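Household Materials, session 6 handout: the insulated bottle
Instructor: Hartmut Sauerland
Covthorpe evening course, Apr 24, 2023

Read before class. Bring a bottle from home if you have one, any condition, the worse the better. Lab part is the second half, pouring and coating inspection. Notes are rough, fill in the gaps yourselves.

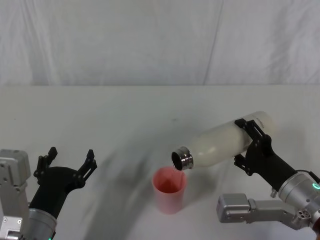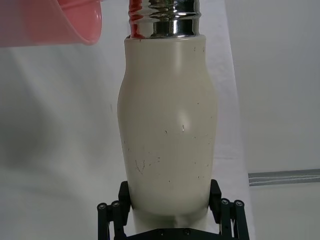
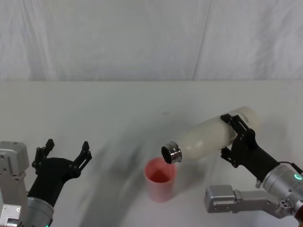

Fig. 6.1 to 6.3. Light-colored bottle. First one: tilted over the pink cup. Second: body and threaded neck, close up.

1. What we mean by "insulated"

Two walls, gap between. In a vacuum bottle the air is pumped out of the gap. No air, almost no conduction, no convection. What is left is radiation, plus whatever heat creeps up through the neck, where the walls meet.

Cheaper type: gap filled with foam or just air. Works, less well. From outside you often can't tell. Weight is a hint, price is a hint, neither one is proof.

Simple test at home. Fill with hot water, close, wait ten minutes, feel the outside all the way round. Warm spot low on the wall = vacuum probably gone. Warm only at the neck = normal.

2. The neck

Look at Fig. 6.2 again. Shiny chrome neck, horizontal threads, then a narrow lip and the coating starts. Clean line where they meet. Draw this in your notebook, side view, label: thread, lip, coating edge.

Things to know about necks in general:
- weakest point for heat (see above)
- where drips collect after pouring
- threads trap milk, coffee, soup. Brush, don't wipe
- a shiny surface shows you the room. Red streak on the left side of the neck is a reflection of the pink plastic nearby, not rust and not paint. Last year half the group wrote "rust" on the inspection sheet. Look twice, move the thing, if the mark moves it's a reflection.

3. Shape

Narrower below the shoulder, rounded bulge in the middle, tapers again to the base. Why should we care?

A narrow part gives you somewhere to hold. A bulge gives volume without more height. But a bulge is also what touches first when the bottle rolls or knocks against the others in a cupboard, so on any bulged bottle check the bulge first. Straight bottles wear at the shoulder and the foot instead.

Base matters too. Narrow base + tall body tips easily. Worth thinking about before you put one on a tray.

4. Coating wear

Use these words on the sheet, not "dirty" or "old":

SPECK - small dark dot. Could be grime, could be a chip. Don't decide until you have tried to clean it off.
SCRATCH - a line. Note if single, branched or in a cluster.
CHIP - a piece of coating missing. Edge you can feel with a fingernail.
HAIRLINE - very thin line, often catches no nail at all.

Worked entry for Fig. 6.2, the way I want yours to look:

Upper shoulder: specks, scattered.
Middle bulge: specks. Small pale chip near center, just right of the highlight.
Lower left: cluster of thin dark scratch lines, one of them short and branching. A few faint curved streaks.
Right edge: faint specks.
Just below neck: faint specks.
Cause: not known.

Note the last line. We write what we see and leave the cause open unless the owner tells us. Keys in a bag, sand, a dishwasher rack, all of them can leave lines like that.

A highlight helps you. Tilt the bottle under the lamp until the bright strip runs across the area you are checking, chips break the strip. Works much better than overhead light on pale coatings. On dark ones use a sheet of white paper behind you.

5. Pouring

Short section becuase we do most of it by hand in class.

- Cup on the table, not in your other hand. Stable cup, one thing moving.
- Bring the mouth over the cup first, tilt second.
- Small angle to start. A full bottle runs early, a nearly empty one late and then all at once.
- Watch the level in the cup. Not the bottle.
- Stop by turning the mouth up, then move away. Other way round and you get the drip line across the table.
- Light plastic cups: pour toward the middle of the bottom. A stream against the wall can push the cup over.

Practice with cold water only. Anybody pouring hot goes to the sink end with me.

6. Heat log (homework)

Everybody takes one bottle and one thermometer. Thermometers are the Lirnel ones from the gray drawer, sign them out please.

Fill with water at 60 degrees C. Close. Read at the start, then every hour while you are awake, last reading at 1,440 minutes, one full day. Do not shake. Open, read, close, quickly, each opening costs you heat and we want it to cost everyone about the same.

Write down:
time / water temp / room temp / lid type / anything odd

Mark in your table the hour where you pass 55 and the hour where you pass 50. Those two are what we compare in class. A curve is nice but not required. If you miss a reading leave a blank, don't guess, I can tell.

Compare with an ordinary mug if you have time. Same start temperature, same room. Most mugs will be done before you finish dinner.

7. Cleaning, quick notes

Warm water, drop of soap, bottle brush, rinse, dry upside down with the lid OFF. Smell stays in the seal ring mostly, so take the ring out. Baking soda overnight for coffee film. No bleach on steel. No steel wool on a coating, ever, it turns one scratch into a whole field of them.

Dishwasher: only if the maker says so. Check the underside or the leaflet.

8. For next time

Read the Skokari leaflet on lids and seals, two pages, copies on the shelf by the door. Group Au presents first, then whoever has a finished heat log. Bring the inspection sheet filled in, in pencil, one bottle per sheet.

Still missing sheets from session 5 (the kettle one) from a few of you. Hand them in together with this, thats fine.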